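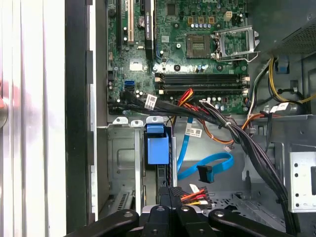 The socket, open and waiting.

"Four memory slots, all empty!" said Ivone Andrade, leaning so far over the case that her glasses nearly went in. "Think what we could do with those."

"Think what they cost," said Vilgot Dalen, but he was grinning too.

He had the Tunddale budget on his knee, in pencil. They had 1,656 pounds left to spend before the end of March. A second gripper from Solley was 700, and Ivone wanted it badly – two hands on one bench, one to hold a cable and one to plug it in!

"And spare fingertips," she said. "A bag of 40."

"Forty? How many have you worn out?"

"Seven. But I've got plans."

Vilgot wrote it down. Then he wrote down a processor, rubbed it out, and wrote it again a bit bigger, and Ivone cheered loudly enough to bring Herero the cat out from under the desk.

"Ring Solley," he said. "Ask if they deliver before nine."

She was already dialling.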